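The Block Sorters
An evening with the Climska robotics club
By Ruan Swanepoel

I should confess straight away that I went along to Climska for the biscuits. My neighbour's daughter has been a member for two years and she'd let slip that they do a very good ginger one at half time, and I'd been promising her I'd come and see what she was up to since April. So off I went, up the back stairs at the old Kawaguchi building (two flights, no lift, and a handrail that wobbles), expecting to stay twenty minutes. I stayed until they switched the lights off.

Climska is a student robotics club. It meets after school, it has 9 members in the senior group and a longer list of younger ones who come when they feel like it, and this year the seniors have entered a competition called the Rokar Cup. I'd never heard of it. I now know far more about it than anyone in my family wants me to, and I've been told off for bringing it up at dinner.

The idea is easy enough to explain. Each team has a pair of robot arms, a table, three bins and a heap of toy building blocks in red, blue and green. The arms have to put the blocks in the bins by colour. You get 4 minutes. Nobody is allowed to touch anything once the clock starts, and you lose points for knocking a bin, dropping a block over the edge or letting the arms bump into each other, which the team call "a cuddle". There's a cuddle chart on the wall. I'm not allowed to say whose name is at the top of it.

How hard can that be? That's what I said, out loud, to a room full of teenagers, and the girl at the laptop turned round very slowly and offered me a go.

So! The way they train the arms is that somebody moves them by hand first. There's a second pair sitting on another desk, the leaders, and when you push and pull those about, the arms at the table copy you. You do the job yourself, the computer stores it, and when it has enough goes stored up it has a stab at doing the job without you. I took hold of the leaders, feeling quite grand, and went for a nice fat block near the middle. I got it on my third try. Then I lifted it too fast, turned my wrist the wrong way and posted it neatly onto the floor. "Everyone does that," said the girl at the laptop, kindly, and a boy behind her said, "Not that far, though."

What surprised me is how physical it all is. I'd pictured rows of silent children typing. There is typing, but a lot of the evening goes on tightening screws, arguing over a cable tie, and standing with your elbows stuck out trying to pick up a block that's leaning on another block. Those are the nasty ones. A block on its own is fine, they told me, and a block standing on its end is a bit of a wobbler, but a bunch of them touching is where you find out whether your practice runs were any good. Grab one and you shove its neighbour somewhere the computer has never seen it.

They had 496 practice runs stored when I visited. Every one was done by a real person, mostly after a full day of lessons, and they've all been watched back to weed out the bad ones. Mine was weeded out before I'd put my coat on the chair.

The jobs get shared out on a rota. One person drives, one resets the table between goes, one watches and shouts if something looks wrong. Resetting sounds like the dull job and it's the one they squabble over, because whoever resets gets to decide how mean the heap is. Some of them are very mean indeed. There's a lad of fourteen with the face of an angel who spends ages nudging green blocks together with one finger and then steps back and says "all yours".

I asked about the wobbly moments. The worst, by general agreement, was the regional practice day at Caltum, when they turned up with arms that had worked beautifully all week and watched them grab at thin air. They'd done all their training in the club's own corner, under the club's own lamps, and the hall at Caltum had great tall windows down one side. The shadows were different and the whole thing went to pieces. They came home with 3 blocks sorted, total, over the entire day. There was some crying in the minibus, I'm told, and then chips, and then a long and quite heated talk about light bulbs.

Since then they've been mixing things up. They move the lamps. They swap the bins for other bins. They let the little ones scatter the blocks, because nobody scatters blocks like a seven-year-old. And the numbers have crept up, slowly, with the odd horrible evening when they slide back down again and everybody eats more biscuits than they should.

I loved watching the two arms working out who does what. The left one tends to go for whatever's nearest and get on with it. The right one is fussier (I know, I know, it's a machine, but you try sitting with them for an evening and not picking a favourite) and will hang about over a block, dip, come up, and dip again. When it finally gets hold of one and starts swinging it back towards the bins, the entire room goes quiet. I caught myself holding my breath over a toy brick.

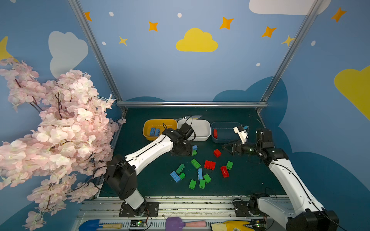
The right arm with a light blue block in its grip, and plenty still to sort on the table.

I liked the painted clouds and stars very much, by the way. I grew up in a school where anything with a plug on it was kept in a grey room with a grey door, and I do think I might have gone in more often if somebody had put a yellow cloud on the wall.

We had the biscuits at half time (they are good, she wasn't fibbing) and I got talking to the girl from the laptop, who turned out to be in charge of the practice runs. She wants to be a vet. I said that seemed a long way from robots and she gave me the slow look again and said she'd be spending her whole life doing fiddly things with her hands while something wriggled, so it seemed like decent preparation. I had no answer to that. She also told me that she can't pick up a pair of tongs at home now without thinking about the angle, and that her mum has banned her from serving the salad.

In the second half they let the arms run on their own, a full go with the clock on. It started well. A blue went in, then another, then a red went into the right-hand bin, and the angel-faced boy began to look worried about his heap. Then the left arm reached for a green, got two at once, lost both, and spent what felt like a week patting the table where they'd been. Someone put their hood up. Someone else was muttering "leave it, leave it, leave it" under her breath like a football manager. It did leave it in the end, and picked up something easier, and there was a proper cheer, me included.

They didn't clear the table. They haven't cleared it yet in 4 minutes, not once, and they were quite matter-of-fact about that. The team that won last year didn't clear theirs either. What they want is to get through a whole go without a cuddle and with more blocks in the bins than they managed the time before, and then do it again in a strange hall with strange windows.

The final is after the holidays and I've already asked for the date off work. Entries for the junior round close on 12/30/24, so if you have a child who likes taking things apart, the club would be glad to hear from you, and you can just turn up at the Kawaguchi building after school and ask for the senior group. Mind the handrail. And if they offer you a go on the leaders, take it slowly, and keep your wrist straight.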